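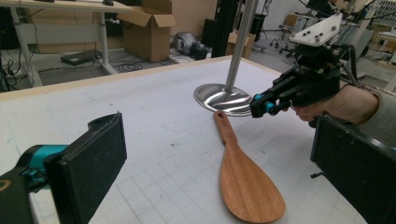 Issue 851, page 100

Druseck Good Practice Guide for Hand-Held Grippers, second edition
Reviewed by Jamshid Naseri

I have used the first edition of this guide for two years, so I was curious what the new one would bring. It is a thin book with a ring binding, and it stays open on the table while you work. I like this very much.

The best chapter is the one on the work surface. It asks for one object for each task, placed in the same area every time, and for the floor behind the table to be cleared before the first recording. We fail on the second point, and I think many small workshops do. For kitchen tools the guide wants both grippers to begin open, and a wooden spatula is one of its own practice objects. The hole in the handle should point away from the operator. It seems a small thing, but when Ese Edet and I compared our old recordings, half of them had it the other way.

Less good is the chapter on cleaning the pads. It says "regularly" and gives no interval. A rule like this is hard to check. My colleague Hooman Pakzad wrote his own line in the margin: every 700 grasps, and also whenever the pads look dusty. I would have preferred to find such a line in print.

The section on shiny objects is new and useful. It explains how polished steel can confuse the camera, and advises to note in the log any reflecting base that stays on the table.

The index is poor. I searched for "wrist" and found nothing, although there are four pages on wrist position.

I recommend it for teams of two or more. If you work alone, the first edition is enough.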